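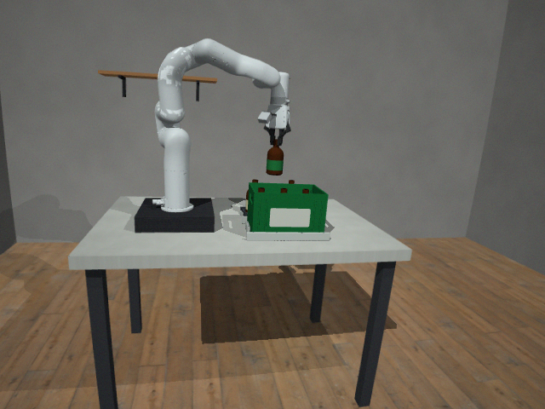
Re: [teleop-list] Bottle task, how slow should I go?
From: Deirdre Keane
Date: Friday, June 6, 2025

Hello Kenza, and welcome to the list!

Kenza Lahlou wrote:
> I've driven 114 demos of the bottle-and-crate task in Illosik
> and the trained arm still bumps the rim. Am I going too slowly?

I doubt it - my own first batch in May was far too quick, and Cormac very kindly made me redo the lot. What helped me was keeping the bottle upright above the crate and settling there before letting it down.
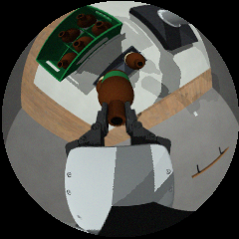 I also switch to the wrist view for the grasp, and close on the neck only when both fingers look even on either side. Do throw out the runs where you hesitate halfway (I dropped 7 of mine and never missed them). Write any time, I love talking about this stuff!

Warmly,
Deirdre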